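Packing for One Night

Sunday, October 13, 2019

I leave for Tullanell on Thursday. It is one night. I have been packing since yesterday.

My problem is that I pack for the person I might turn into on the way. At home I wear the same gray sweater until it can stand up without me. Give me a bus ticket, though, and suddenly I am a man who may be asked to dinner, or to hike, or to identify a bird. Last December I took three pairs of shoes to a town with one street, and it was closed for snow.

So this time I made rules. The bag had to weigh less than 16 pounds. No book over 400 pages, on the grounds that I have been carrying the same 390-page novel around for two years and have yet to meet the murderer. No "just in case" items, a category that used to include a second umbrella in case the first one got wet.

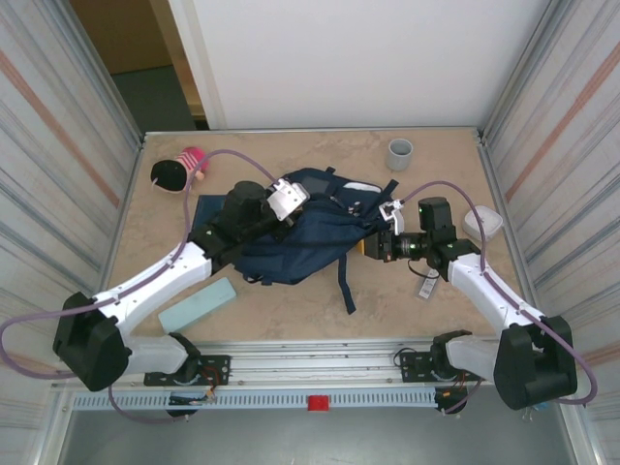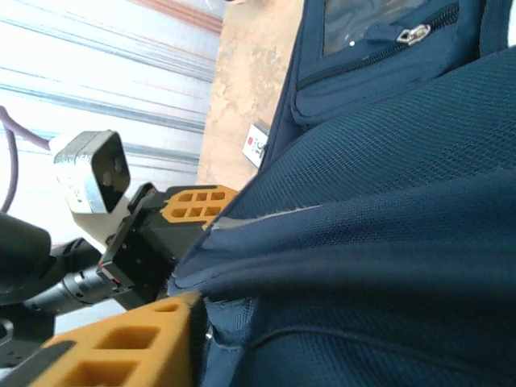 The rules lasted until the toiletries. I own a shaving kit that could see a small ship's crew through the winter, and I took everything out of it, looked hard at each thing, and put everything back. Then there were the small items, the ones that sink to the bottom of any bag and come up again in spring. I have lost whole train rides feeling around for a pen. A clear plastic window on a pocket, like the one on that navy backpack, would at least let me see the pen I couldn't reach. My own bag has a dark hole with a granola bar in it.

After that I got stuck on the watch. I have an old Timex that loses a few minutes a day, and I'm fond of it in the way you're fond of an uncle who is always late. My phone tells perfect time. The phone also has an alarm, a flashlight and a map, and I had packed an alarm clock, a flashlight and a map. I took out the alarm clock. I felt like an astronaut leaving his family.

The first weigh-in was on the bathroom scale, holding the bag, then not holding the bag, then doing the subtraction. I've never liked the not-holding part. The bag came in over the limit, so I took out one shoe, realized what I'd done, and took out the other.

Current status: one pair of shoes (on my feet), two shirts, the novel, the shaving kit, enough socks for a week. I know about the socks. I've had a wet foot in Tullanell before and I'm not discussing it.

The bus is at seven. I'll weigh it all again on Wednesday night, when I'm tired and will agree to anything.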